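The Drawer Under the Window

By Graciela Zapata

128 shares | 16 comments

My mother kept her sewing things in a cookie tin, as I suppose everybody's mother did, and for most of my childhood I believed that was how it was done. You pried off the lid, you pushed your fingers down through the snaps and hooks and loose elastic, you pricked yourself on something, and eventually you came up with a button that nearly matched. So when I walked into the back room at Horkby, the little alterations shop on the corner across from the bus depot, and Efraín Paucar pulled open the long drawer under the window, I'll admit I made a sound out loud.

Everything in there had a place to sit. Shirt buttons, coat buttons, the tiny shanked ones that go down the back of a wedding dress, glass beads, sew-on snaps, each kind in its own small hollow. He keeps them in molded trays with round wells, the sort a person might buy for watercolors, or for starting seeds, and he has been buying them wherever he finds them for years (a school supply sale, a hardware store going out of business, a box left at the curb with a note on it).

"A well is better than a box," he told me, and then he spent a good quarter of an hour explaining it, which I enjoyed very much. A box has corners, and a bead goes into a corner and stays there. A shallow round well has a sloping side, so you put one fingertip on the button and draw it up toward you, and it comes. He had me try it with my eyes shut. It came!

The other half of the system is the cloth. Before any tray leaves the drawer, Efraín spreads a piece of dark, dull fabric over the whole work surface and smooths it with his forearm, and only then does he set anything down. On a bare tabletop a dropped bead will bounce, roll, and go visit the baseboard. On cloth it stops more or less where it lands. He likes charcoal best. Black swallows the navy buttons, and anything pale shows every thread you've snipped since breakfast. It should have no shine to it at all, he says, or your eyes get tired by mid-afternoon and you start matching brown to black.

I went home with all of this buzzing in my head and tipped my mother's tin out onto an old wool skirt. I don't know what I expected. It took me two evenings. There were 269 buttons, because of course by then I had to know, along with 9 thimbles, a baby tooth, and the key to a suitcase we gave away when I was in high school. I sorted by color first and that was a mistake. Efraín had warned me. Sort by the number of holes, then by size, and leave color for the end, when there are few enough left that you can really look at them.

Ulises Orellana, who cuts the patterns at Horkby and shares the window light, uses the same trays for pins and chalk ends, and the two of them have a long-running disagreement about lids. Ulises wants lids. Efraín feels that a lid is how you end up with a tin. They have been at it since a certain March when a tray went over on the stairs, and neither would tell me whose elbow was involved.

I've come down on the side of no lids, for now, though I do keep the trays in a drawer that sticks, so they don't get jostled much. The old tin is on the kitchen shelf with cookies in it, which my granddaughter finds very strange. She opened it looking for a button.

Trays and a dark cloth cost me less than lunch, and I've mended four shirts since. 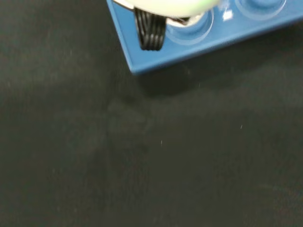 Nahuel Ojeda wrote in to say that he is with Ulises on the lids, having once lost a full set of horn buttons to a cat, and that a folded dish towel laid over the tray overnight does the job nearly as well. He also puts a spare button from each new coat in with its care label, pinned together, and wishes he had started doing so thirty years ago.

Related
Darning for People Who Gave Up on Darning
What to Do With One Good Curtain
A Chair by the Window: Where We Mend
Seven Kinds of Thread and When to Bother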